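Getting a Cloth Grasp to Hold: Tuning the Slip Monitor in Palomino

Posted Jul 22, 2026

Soft laundry is my favorite thing to throw at a manipulation stack, and the slip monitor in Palomino is the best fun I've had with it so far! This walkthrough takes you from a fresh install to a controller that notices when fabric is sliding through the fingers and does something sensible in response. You'll need Palomino running on a two-arm setup with finger position feedback. Wrist force sensing helps a lot, but you can get through the first half without it.

Before you start

Check that your hand driver publishes finger positions at 100 Hz or better. Ours came up at 61 the first time, thanks to a logging node I'd left on the same thread, and every threshold I picked that afternoon was garbage. Run the rate check for a full minute with both arms moving. A quick look while the robot is parked will flatter you.

Then open the grasp config and set the object class to "limp". The default is "rigid", and the rigid class treats any finger motion after closure as a fault. With a garment, the fingers keep creeping inward as the folds compress, so you'd be stopping all the time.

Step 1: Record a baseline

Close the hand on nothing, hold it for a few seconds, open, and repeat. Palomino fits a friction curve for each finger from these and saves it beside the config. Do it again whenever you re-tension the tendons. I redo mine after every big hardware change too, and it takes less time than making coffee.

Next, do the same on one piece of dry fabric. Pick something boring -- a plain dark T-shirt works -- and stick with it until the tuning is done.

Step 2: Split the pull into phases

Most of my early trouble came from treating "take it out of the drum" as one motion. Palomino's planner lets you label segments of a trajectory, and each label can carry its own slip threshold. I use three: seat, draw and hang. Seat is the short tug right after the fingers close. Draw is the long pull toward the robot. Hang begins when the cloth's weight is mostly on the hand.

Keep the draw threshold loose. The load jumps around as layers peel away from each other, and a tight threshold will trigger a regrasp on every wrinkle.

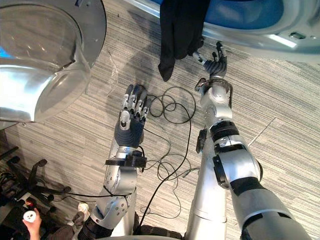 Hang is where you can get picky. The load should be close to steady by then, so a slow downward trend in wrist force means something, and the monitor can act on it early. Start with the window at 2 seconds and shorten it until you see false alarms, then back off one notch.

Step 3: Give the free arm a job

By default the second arm goes to its home pose during a pull. You can do better! Set the idle policy to "ready" and give it a region near the expected end of the draw. When the monitor raises a slip event, the planner already has a short path to a second grasp point.

Two cautions. Turn on the self-collision margin for the forearms as well as the hands, and add any external cabling to the collision model as a fat capsule. I skipped the capsule at first and spent an evening with Hakesix, our log viewer, working out why the elbow kept snagging.

Step 4: Replay before you run live

Export a session and feed it back through the monitor with the new settings. Our replay set from March has 1,791 pulls in it, nearly all of them socks, towels and shirts, and it runs overnight on the Sorncombe lab machine. A much smaller set will still tell you plenty. Sort the results by phase and look at the seat failures first, as they're usually a perception problem: the grasp point landed on a single thin layer and the fingers closed past it.

If that's what you find, try the Plelletti segmenter with edge weighting turned up. It favors thick folds, and on our data the seat failures dropped enough that I went back and loosened two other settings I'd been using to hide them.

My current config file is linked in the sidebar, comments and all. The hang values are the ones I'd change first for heavy, wet towels.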